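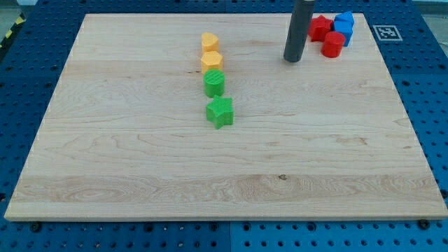
Yellow, green and red shapes on the big maple-coloured board at Areeba Talpur's workshop.

Areeba Talpur is halfway through a sentence about stars when the kettle goes, and she carries on with the sentence all the way to the kitchen and back. "Five points, and every one of them a different problem," she calls over her shoulder. "I love them. They're the shape children go for first, every single time."

She has been making shape blocks for nursery schools for six years, first in her spare bedroom and now in a long, bright room over a bicycle shop, under the name Rimora. I had come expecting a tidy little showroom. What I found was far better – shelves of half-finished sets, a wall of children's drawings sent in by schools, and a big pale board with wonderful swirling grain and one dark knot near the front, which I kept wanting to run my hand over.

"Everybody strokes the board," says Areeba, delighted. "I put new blocks on wood whenever I can. A yellow that looks lovely on a white desk can look like custard on a wooden floor, and most of the nurseries we work with have wooden floors. So they have to get on together."

The blocks themselves have fine ridges all over them, the sort of texture 3D printing leaves behind, and I wondered if she had ever thought of sanding it away. She had, and she did, for the whole of her first year.

"I was so proud of how smooth they were! Then I took a bag of them to Razia's class and they slid off each other like wet soap. The children were building towers two high and giving up. I had one unsanded cylinder in the bottom of the bag, a reject really, and they were fighting over it. You can hear it, you see. You drag your fingernail over the top and it sings."

Razia Ghauri still teaches the same age group and still gets the first go at anything new. When I rang her later she was every bit as keen on the ridges. "We do a game with our eyes shut," she told me. "One child finds the star in the bag and has to tell the others how they know. Last time a little boy said it was 'the one with elbows'. We've called the points elbows ever since."

Elbows were the trouble with the star from the start. The early ones were sharp enough to leave a mark if you knelt on them, and Areeba knelt on a great many. She softened the tips bit by bit, and went too far at one stage. "It was a flower. A nice flower, but Razia sent it back with a note saying the children had watered it."

Her own favourite is the pentagon, which she thinks is badly neglected. Shops are full of squares and triangles, she says, and a child can get to school without ever having held anything with five sides. The arch is more of a crowd-pleaser. With its rounded top it gets used as a hill, a loaf, a door, a tombstone (there was a phase) and, in one nursery, a telephone.

Colour took longer to settle than shape. The first sets gave each shape a colour of its own, and it was Gangadharan Thomas, who looks after the accounts and packs the orders, who pointed out what was happening. His daughter was asking for "the green" when she meant the star.

"She didn't know the word star at all," he says. "She didn't need it. So I said to Areeba, why not a red one as well as a green one? Then they have to say which."

Now the colours are shared out, and a child who wants a particular block has to come up with two words for it. Areeba gets quite pink in the face talking about this. "Two words! At three years old! 'Red star.' That's a proper description, that is."

They sent out 187 sets last year, most of them to nurseries and a few to grandparents who had seen them at one. The next set, due in June, will be called Bukov and will have more curved pieces. Areeba is having a terrible time with the oval, which rolls when it should stand and stands when it should roll.

Before I left she handed me a cloth bag and made me shut my eyes. I got the cylinder straight away, and was quite pleased with myself. Then I spent a good minute turning over something with flat sides, counting with my thumb and losing my place, while Areeba and Gangadharan both said nothing very loudly. I guessed hexagon.

"Pentagon," said Areeba. "You see? Neglected."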